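Cell check for the bun packing arms, Flisham bakery counter
Filled in by Desta Abdella, Friday, early shift

Right, I've done the whole sheet this time, including the bits we all skip. I've put my comments under each line, because a tick on its own doesn't tell Teodor much when he's planning the rota. We used to have two of us bagging rolls all morning and now it's one person and this cell, so the sheet matters more than it did!

Bag work and tray work, arms in position:

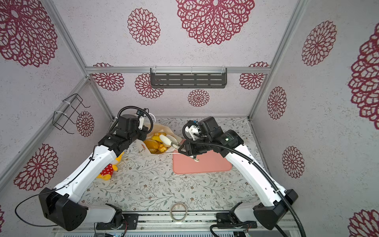
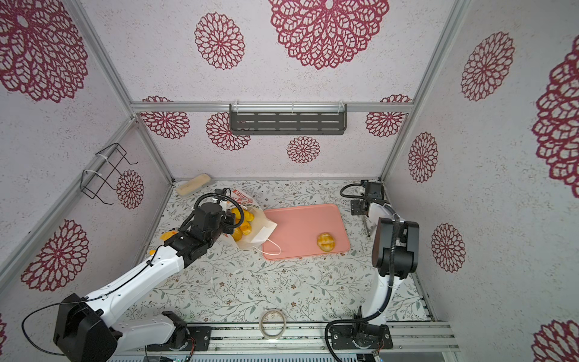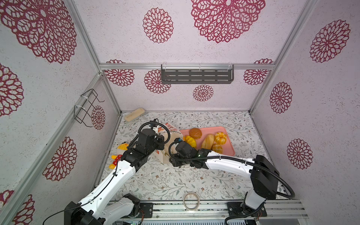 1. Arms and mounting
Both bases bolted to the front rail: OK
Cables clear of the joints: OK, but look at the loop by the left shoulder every time. It hangs out to the side and I'd hate to catch a sleeve on it.
Zip ties on the wire rack and shelf: OK. I gave them all a tug.

2. Tongs and grippers
Tongs held at the handle end: OK
Gripper fingers wiped down: Done, before and after.
Comment: I still reach for the tongs myself out of habit (13 years on the counter will do that). Please, everybody, stop button first and then hands in. I've told myself off twice.

3. Bags
Bag upright before filling: NOT ALWAYS. In the second picture it's on its side with the buns inside, and the string handle is stretched across part of the tray. I'd like a proper bag stand. Asked for one in June, still waiting.
Bag crumpled: a bit, near the bottom, in the third one. Fine for practice, I wouldn't hand it to a customer.

4. Tray and mat
Tray edges sound: OK
Mat flat, no lifting corners: OK
Crumbs and stray bits: sweep between runs, please. There's a little yellow piece on the cloth left of the bag in the second picture.
Tape roll put away: NO. It's sitting near the front rail in all three. Whoever uses it, there's a drawer!

5. People
Cover for breaks: OK on early shift, thin on lates.
Training signed off: me and Teodor Grabowska. The Jabłońska branch lot are booked in next.
How's it going: my wrists are much better, I'll give it that. I do miss having somebody to natter to, and watching is tiring in a different way from bagging. Could we swap over every hour? Two hours of staring is too long.

6. Log
Cycle counter at start: 2,302
Cycle counter at end: 2,494
Fault sheet number: 639 (bag handle, see line 3)

To chase: bag stand, tape drawer label, hourly swaps on the rota.
Sheet goes in the blue folder, Teodor to countersign.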